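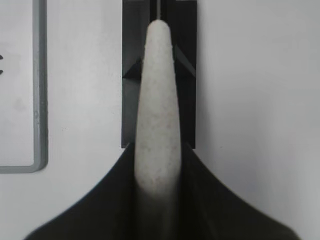
Leen Hakim wrote in to say the abrasion numbers from her lab never match the ones on the supplier sheet, and could I go through what I check before I blame the rubber. Fair enough. Short thread.

First thing is the load. Most rotary drum abrasion testers push the sample against the drum with a dead weight, and people assume a dead weight can't be wrong. It can. The arm pivot gets stiff, the weight sits on a burr, or someone has swapped in the weight from the other machine.

I put a small force gauge under the sample holder once a month and write the reading on a card taped inside the lid. Takes less time than arguing with a supplier.

Second thing is the abrasive sheet. We run Nollero sheets on the drum. A new sheet cuts harder than one that has been used for a while, so you have to break it in and then check it against a reference rubber before any real samples go on.

If your supplier broke in their sheet and you didn't, your losses will look high. Same compound, same machine, different answer.

We replace ours after around 200 runs. That is our own number for our own compounds. If you test anything soft and sticky it will clog well before that, and you should brush it between samples.
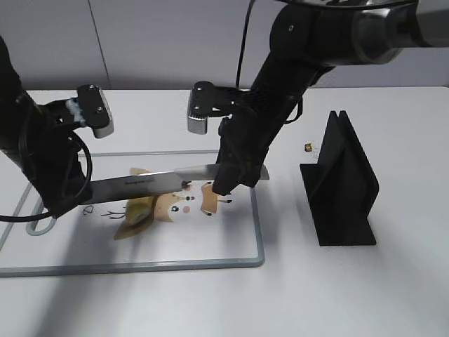 Bench two, Odon site.

Back to the drum. Check that the sheet lies flat where the ends meet. If one end lifts, the sample hits it on every turn and you get a little step worn into the face. I have seen reports go out with that step in every single sample and no comment.

The double-sided tape under the sheet matters too. If you leave old tape on and put new tape over it, the surface gets lumpy. Strip it all off. Solvent, rag, wait until it dries, then new tape.

Third is the sample itself. Ours are cut with a rotating die from molded sheet. If the die is dull the sides come out curved in and the contact area isn't what you think it is. Zsófia Oláh at Kerekes showed me her trick for this, which is to stand the sample on a flat plate and hold a square against it. If you see light, sharpen the die.

She also throws away the first sample from each sheet. I don't, but I can't say she's wrong.

Someone asked if you can glue up thin material to get the height. You can, onto a harder base, as long as you don't wear through to the glue line. Note it in the report. I have had to redo work because that line was left out.

Density. The weight loss gets turned into a volume loss, so you need the density of the compound you tested, and not the one on the data sheet. We had a batch in August where the filler level had changed and the sheet hadn't. The volume loss was off and it took us 2 days to find out why.

Do the density on the same day, off the same molded sheet. Wet the piece properly in the water so there are no bubbles stuck to it.

Question from the replies: "Do you rotate the sample during the run?" Depends what you're comparing with. Our Likelthorpe machine does both and there's a lever for it. Rotating and non-rotating results are two different sets of numbers. Write down which one you used - every time.

We run three samples per compound and report the middle value. If one is far off from the others I look at the sample before I look at anything else. Usually there's a void in it.

Last one. Vacuum the drum housing. Dust builds up behind the carriage and slows the travel, and then the sample goes over the same track longer than it should.

Leen, start with the reference rubber. Run it on your sheet as it is now, send me the three weights before and after, and tell me how old the sheet is.

Oct 28, 2024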